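**Anyone else's folding line going over to the new setup?**

**jmeng_shift2**
So Trusska is putting arms on linens at our place, small cloths first. Supervisor says no one loses hours. 300 pieces a shift is what I do by hand now, target for the arms is 2000 across the floor. Three of us got pulled off the line to do the demos, hand grippers, pick up, fold, put down, start over. Same pay grade!! Is that normal?

**evell_frida**
Normal at Evell too. They called it "temporary reassignment" in April and I'm still on it. It's easier on the back, harder on the wrists. Squeezing a trigger all day is not folding.
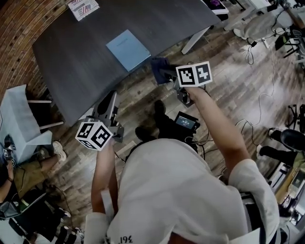 And the dumb part is you have to go slow. I've folded for years, my hands want to do it in one move. Now every grab has to be clean or you redo it. By lunch my thumb is toast. Ask for rotation, 2 hours on then something else. We had to push for that, it wasnt offered.

**L_Brinkmann**
Going to disagree a bit. I was on the old line at Thorlacius and I'd take the grippers any day. No heat, no carts, people talk to you. Half the engineers had never folded a napkin before they met us.

**jmeng_shift2**
ok but are you getting paid for what you know? thats my question. They're learning it off me

**L_Brinkmann**
Fair. No. Same rate.

**lungile.m**
Steward here, different company. Get the reassignment in writing — job title, end date, what you go back to. Our folks did 3 months of demos and when it wrapped up the old spots had been "restructured". Nobody fired technically. Just fewer shifts.

**evell_frida**
^ this. Mine has no end date, should of asked

**L_Brinkmann**
I think you're all assuming the worst. We still have people on corners and fitted stuff, arms can't touch it. Different work, sure.

**lungile.m**
Can't touch it yet. How many people on corners vs before?

**L_Brinkmann**
Fewer. ok.

**jmeng_shift2**
Asking for the letter tomorrow. Also rotation, my wrist already clicks. Will post what they say

**evell_frida**
Good luck. Get a wrist brace now, don't wait like I did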